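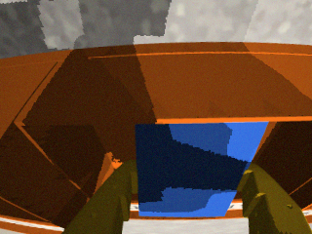
I've been arguing with my sister about mixing bowls, and I've decided to take it to a wider audience. Her view is that you need a nest of them, all sizes, stacked in the cupboard like Russian dolls. Mine is that you need one, it should be far too big, and you should stop pretending you'll ever reach for the little ones.

I came to this after clearing out my kitchen in April, when I moved to a smaller flat in Leltstead (lovely street, cupboards the size of a shoebox). I had a set of six bowls and could only remember using the biggest. The others had spent years holding keys, stamps and one very old lemon.

A big bowl forgives you. You can stir like a maniac and the flour stays put. You can toss a salad for two people or ten, prove a loaf overnight, or soak a jumper in it if you rinse it well afterwards. My friend Nanami Honda makes her dumpling filling in one you could bath a baby in, and she never has cabbage on the floor. I always have cabbage on the floor — or I did.

Yes, it's a pain to wash. It won't fit in my sink flat, so I have to tip it up on its side and go round it like a car wheel. My sister brings this up every single time. She also says you can't whisk one egg in a big bowl, and fine, she's right, but I've got mugs for that! A mug even has a handle.

What really bothers me is how sets get sold to us. You want one good thing and you come home with five hangers-on, and then you feel bad giving them away because they match. Mine went to the charity shop in the end. My sister bought two of them.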